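From: Ifor Prothero
To: Relton Old Computers list
Date: April 29, 2026
Subject: Re: memory for the Meredith reading room machine

Hello all, and hello especially to Haiyan, whose message I have owed a proper answer to for longer than I like to admit.

Haiyan Zeng wrote:
> Hi everyone. We have an older two-bank machine at the Meredith reading
> room that serves up the scanned newspapers (about all it does, poor
> thing). It has started locking up in the afternoons. Somebody gave us
> a bag of mixed memory sticks and I was going to fill every slot and
> hope for the best. Is that a bad idea? Also, does anyone have a
> favorite way of testing sticks? We would like to have it settled
> before the June open house.
> - Haiyan

Well, I wouldn't fill every slot, at least not on the first day. I know the temptation! I have given in to it myself, and then spent a whole weekend pulling sticks back out one at a time because the thing wouldn't so much as beep at me. Start with what the machine had when it was last behaving, and write down which stick was in which slot before you touch anything. A bit of masking tape and a pencil will do. 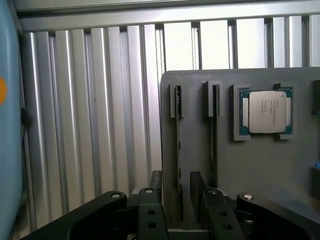
Mixed bags are a lottery in any case. The first thing I look for is whether the sticks are registered or plain unbuffered, as the two kinds don't get along, and a board that wants one will usually refuse the other. If the label has an R after the speed number you probably have the registered sort. Some labels have worn away to nothing, and then you are down to looking for the extra chip in the middle and making your best guess. Sort them into piles first and have a cup of tea, and only then start matching pairs.

As for testing, I am old-fashioned and still boot a memory tester from a thumb drive and leave it running overnight. One pass tells you very little. I like 3 full passes on each pair, and if there is even a single error I put the pair aside and try each stick alone. My late brother-in-law used to swear by touching the chips with a fingertip to find the warm one, and I will pass that along for sentimental reasons only.

Now, the afternoon part of your message is what really caught my attention. A machine that is fine in the morning and sulks after lunch makes me think of heat before I think of memory. Is it near a window? The Kestus machine we kept going at the high school used to do exactly this every spring, and we bought it new memory twice (out of our own pockets, I might add) before one of the students noticed that the back of the cabinet was right up against a radiator pipe. We moved it over by a foot and it ran happily until they closed the room.
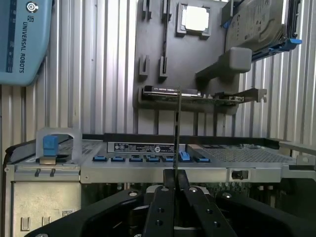 So before you spend a penny, I would blow out the dust, check that every fan spins freely, and see whether the lockups still come at the same time of day. Keep a little notebook beside it. Your helpers can write down the time and what they were doing, and after a week or two you will know a great deal more than I can tell you from here.

While you have the lid off, change the coin battery too. They are cheap, and a dead one can make a board forget its settings and come up with memory timings it has no business using. Take a picture of the settings screens first - I always mean to do this and I always forget.

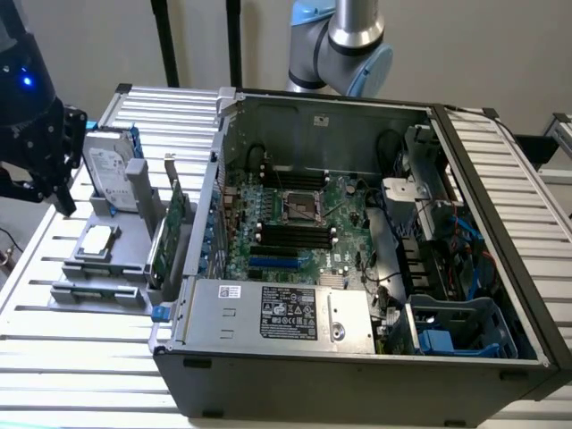 If the memory does prove to be the trouble, please don't buy any yet. I have a Rolon box in the hall closet with a fair few sticks in it, left over from when we cleared out the county office, and you are welcome to whatever fits. Send me what is printed on yours, the whole line if you can read it, and I will go through the box on my knees with a flashlight. My wife would be delighted to see it get lighter.

One more thing and then I will let you all get on. Whoever has my copy of the board manuals, the one in the red ring binder, could you bring it along to the next meeting? I think Haiyan would find the chapter on slot order useful, and I would like to have it on the shelf again.

Warm wishes to everyone, and do let us know how you get on,
Ifor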